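Read this before the packing practical. Bring a pen and the item sheet from Unit 2.

# Unit 3: Handling Flat Plastic-Wrapped Goods

## 3.1 What counts as a flat pack

In this course a flat pack is any item that lies stable on its largest face and is sealed in flexible film. Sachets, folded textiles in bags, refill pouches and wrapped card sets all belong here. Bottles, tubs and rigid boxes are covered in Unit 4.

Two properties matter for handling:

- **Film slack.** Loose film wrinkles and folds over at the corners. The visible outline of the pack is then larger than the contents.
- **Bend.** A long pack sags when it is held at one end. Hold it near the middle, or use two hands.

Record both on the item sheet as low, medium or high.

## 3.2 Laying out the table

Clear the tabletop and wipe it down. Crumbs and tape scraps stick to film and end up in the carton.

Place the packs face up with the long side toward the carton. Leave a finger's width between neighbors where there is room. When packs overlap, take the upper one first. Pulling out the lower one drags the film and can open a seam.

Do not stack more than 3 high on the work surface. Glossy film slides, and a taller pile will lean before you notice it.

## 3.3 Reading a pack through its wrapping

Clear film reflects overhead light. A bright patch can hide a label or a printed edge completely. Tilt the pack or move your head before you decide that a label is missing.

Packs with the same colors are easy to confuse. Go by the printed item code and ignore the color. In the Sodska exercise set, codes 656 and 897 belong to different cartons, and this is the most common sorting error in the June reports.

Note the following on the sheet for each pack:

1. Item code
2. Position of the label (middle, end, underside)
3. Condition of the film (smooth, wrinkled, torn)
4. Any overlap with another pack at the start

The layout below has red and white goods in clear, crinkled plastic on a wooden tabletop. Look at the two packs near the middle, where the larger one lies over the right side of its neighbor, and decide the picking order under 3.2.

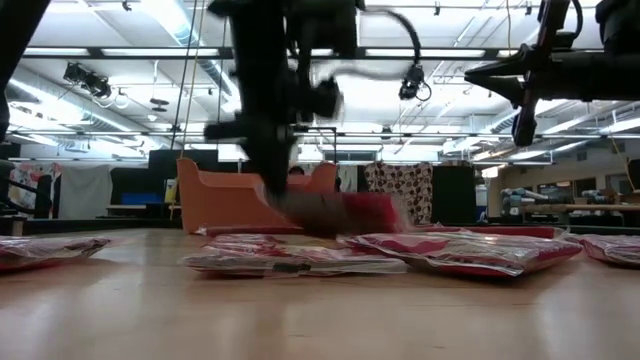

## 3.4 Filling the carton

Put the widest packs in first, flat against the base. Turn every second layer so that the thick ends do not build up on one side. Press down with an open hand. Fingertips leave dents and can puncture thin film.

Torn packs go in the Clomex tray at the end of the bench, with the sheet tucked underneath. Do not tape them.

**For next time:** complete the item sheet for your own table and read section 4.1.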